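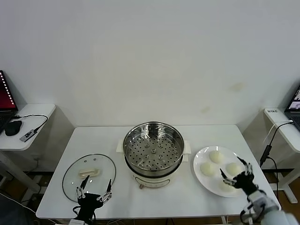 Besis 핸드 키트를 빌려 쓴 지 3주째다. 정확히는 손 한 쌍과 제어 소프트웨어, 그리고 Wakow라는 이름의 동작 패키지 구독권이다. 소개 페이지에는 '주방 작업 314종 지원'이라고 적혀 있다. 나는 그중 만두 찌기 하나가 궁금했을 뿐이다. 정확히는 찐빵이지만 메뉴에는 'bun'이라고만 되어 있으니 넘어가자.

설치는 설명서대로 하면 한나절이라는데 나는 이틀 걸렸다. 설명서가 855쪽이고, 손목 배선 부분은 301쪽에 있는데 목차에는 없다. 문의 메일을 보냈더니 Sherif Soliman이라는 담당자가 아주 친절하게 그 301쪽을 캡처해서 보내 주었다. 감사합니다. 그건 저도 찾았습니다.

그래도 손은 좋다. 손가락이 가늘어서 접시에 놓인 빵 사이로 들어갈 수 있고, 지난번에 써 본 Hamdy 집게처럼 빵을 납작하게 눌러 놓지 않는다. 힘 조절 기본값은 좀 소심하다. 0.6으로 두면 빵을 쓰다듬기만 하고 0.8이면 지문 비슷한 자국이 남는다. 나는 0.7에서 타협했다. 찜통 바닥에 내려놓는 동작은 열 번 중 여덟 번쯤 성공. 나머지 두 번은 내가 먹었다.

문제는 뚜껑이다. 유리 뚜껑은 인식률이 뚝 떨어진다. 투명해서 그 너머 흰 상판이 그대로 보이니 카메라 입장도 이해는 간다. 손잡이 색이 베이지라 그걸 기준점으로 직접 찍어 주면 제법 잘 잡는데, 그 기능은 상위 요금제에만 있다. 한 달에 900달러. 빵을 얼마나 쪄야 본전인지 계산하다가 관뒀다.

Fouad Chraibi한테 이 얘기를 했더니 Nelport 쪽은 뚜껑 인식이 기본 포함이라고 한다. 대신 왼손이 별매란다.

대여는 7월까지 연장했다. 다음 글에서는 보온 단계와 케이블 정리를 다룰 생각이다. 혹시 이 키트로 다이얼 돌리는 데 성공한 분이 있으면 설정값 좀 댓글로 남겨 주시길. 나는 아직도 손으로 돌린다. 내 손으로.

2023년 2월 20일
댓글 2개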